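Tue 13 April

Glue tests, day two. Hide glue vs the Zakell liquid stuff vs plain yellow glue, on the spruce offcuts.

Started late, heater pot took forever. Mixed fresh hide glue anyway, the old batch smelled off and had a skin on it. 50 g dry granules, cold water to cover, left it to swell while I cut strips. Forgot to write down the water. Going by feel, a bit thinner than last week's.

Strips all planed same morning, no sanding. Anyone repeating this please do the same, the sanded ones from the last round gave junk numbers and I've crossed them out in the blue folder.

Clamping: used the cam clamps, not the bar clamps. Bar clamps squeeze too much out, joint looks starved. Open time on the hide glue is awful in this room. By the third strip it was already gelling at the edges. Warmed the wood with the heat gun first, that helped a lot. Should of done that from the start.

Zakell bottle says shake, so I shook. Came out stringy. Bottle has been sitting on the windowsill since July and I dont trust it. Need a new one before we say anything bad about it to Vitale.

Yellow glue boring, as expected. Goes on, stays put, wipes off.

Broke the day one set at lunch, weights hung off the hook in steps. Yellow: held at 700, went at 1000, broke in the wood next to the joint. Hide glue: same, but a cleaner break, half in the line. Zakell: let go at 215, whole face peeled, shiny on both sides. Shiny = never grabbed. Repeat with new bottle.

Other stuff:
- pot thermostat reads high, check with the kitchen thermometer
- out of wax paper, used baking parchment, works fine
- Rurketby order (spruce, brushes) still not here, call them
- the Povness fiddle back is waiting on all this, don't glue it yet!! center seam is fitted and taped, leave the tape alone
- label the strips on the END grain, pencil on the face vanishes under squeeze-out

Tomorrow: break today's set after a full night in the clamps. Then try hide glue again with a pinch of salt for more open time. One batch with, one without, same strips. Write down the water this time.

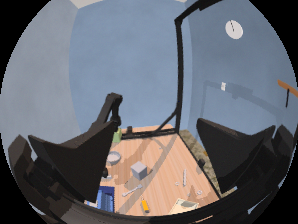 How long should the hide glue granules soak before the pot goes on?

Until they're swollen and soft all the way through with no hard center left. The coarse ones we have now are best left overnight, fine ground is ready much sooner.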